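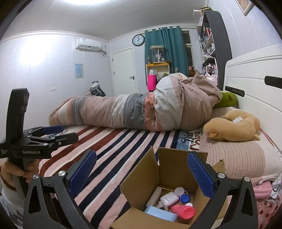
Australopithecus Foot and Ankle Cast Set

Product code: GP-52
Maker: Genport
Supplied by: Ronodik Teaching Casts, Purkham

A set of resin foot and ankle bones for teaching how early hominins walked and climbed. The set has 31 pieces and covers one adult foot, the lower end of the shin bone and a juvenile big toe joint for comparison. Missing parts of the adult foot have been rebuilt from related finds and are cast in a lighter grey, so students can tell which surfaces come from fossil material and which were modelled.

The juvenile joint is the piece most teachers ask for. The curve of its inner surface is easy to feel with a thumb and can be set beside the adult joint, which is flatter. A modern human joint and a chimpanzee joint are sold separately as GP-53.

The moulds were made by Maja Borkowska and checked against published measurements by Khadija El Khatib. The second version, on sale since July, corrects the angle of the heel bone. Owners of the first version can order the heel on its own.

What you get
Adult foot bones, unmounted
Lower shin bone, broken end sealed
Juvenile big toe joint, 2 pieces
Printed key with bone names
Teacher's notes by Randi Strömberg, secondary and first-year university level

Details
Material: solid polyurethane resin, matt finish
Scale: life size
Numbering: stamped on the underside of each bone
Mounting: none. The Alaoui wire stand fits the adult foot but needs drilling.

Care
Wash in lukewarm water with a little washing-up liquid and dry with a cloth. Do not use acetone or nail varnish remover. Keep out of direct sun, as the lighter grey parts will yellow. Small chips can be filled with ordinary two-part epoxy.

Ordering
Each run is limited to 500 sets. Schools can pay by invoice. Single replacement bones are available if you quote the stamped number. For loans and bulk orders write to Kirsty Tuhiwai at the Purkham office.

Not suitable for children under three. Contains small parts.

Page last updated 14 August 2024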